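Wichai Duangkaew
A thread about learning to write letters by hand again, at my age and in my third language. It will be long, sorry. 1/

I moved to Clastton in November. My aunt in Kaewsai does not use a phone for anything except calling, and she calls only when somebody is sick. So I decided to write her on paper.

First problem: I had not written more than a shopping list by hand in many years. After half a page my hand hurt like after carrying boxes. I think the muscles forget before the head does.

Second problem: what do you say in a letter? In a message I write "arrived, all good, cold here." On paper this looks very poor. The page is waiting for more.

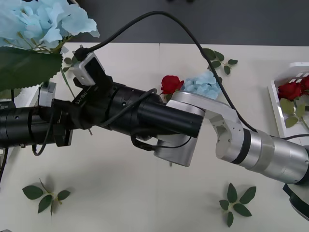
Artificial flowers and leaves on the white table.

So I made a rule for myself. Every letter must have one thing I saw, one thing I ate and one question. The question is important, because then she has something to answer. 5/

The first letter took me three evenings. I wrote it, I did not like it, I wrote it again. My aunt's answer was six lines. Four of them were about her neighbor's roof.

I was a little disappointed, I must say. Then I read it again on the bus and I could hear her voice exactly. She even writes the way she complains, with a small pause before the important word.

About paper: the cheap pad from the supermarket has 60 sheets and the ink goes through to the other side. A woman at the Dendlow stationery shop let me try different kinds with my own pen. I bought the second cheapest one and I am happy with it. 8/

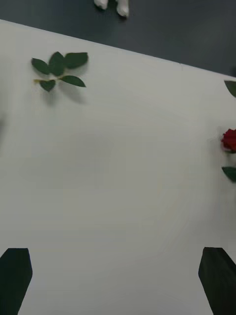 About the pen: please do not start with an expensive one. I did, and I was afraid to use it. Now I write with a normal ballpoint and I press less than before. My teacher in school always said I would make holes in the desk.

Somebody will ask about spelling. Yes, I make mistakes. I cross the word out with one line and I continue. In the beginning I copied the whole page again for one wrong letter, and this is the fastest way to stop writing letters.

The post is slow. Sometimes two letters cross on the way, and then she answers a question I asked long ago and I have to remember what it was. Now I keep a small notebook. Left page, what I asked. Right page, what she answered. The left page is much fuller. 11/

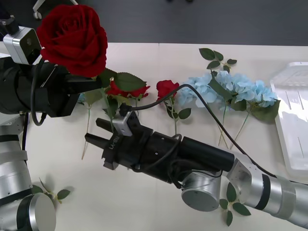 Wednesday is my letter day. I sit down after dinner, tea on the right side, phone in the other room. If I have nothing to say I write about the weather and the price of eggs - she is very interested in the price of eggs.

Last week I also wrote to my old neighbor in Bunov. We had not spoken for years and I did not know if the address was still good. No answer yet. I will tell you if one comes.

If you want to try, start with a postcard. It is small, you fill it in five minutes and it does not look lazy. And write the address first, before the text. I forgot it one time and the card stayed in my bag for a month.

Does anybody here still write on paper to family? I would like to know how you end your letters. In English I only know "best wishes" and it sounds to me like a bank. 15/15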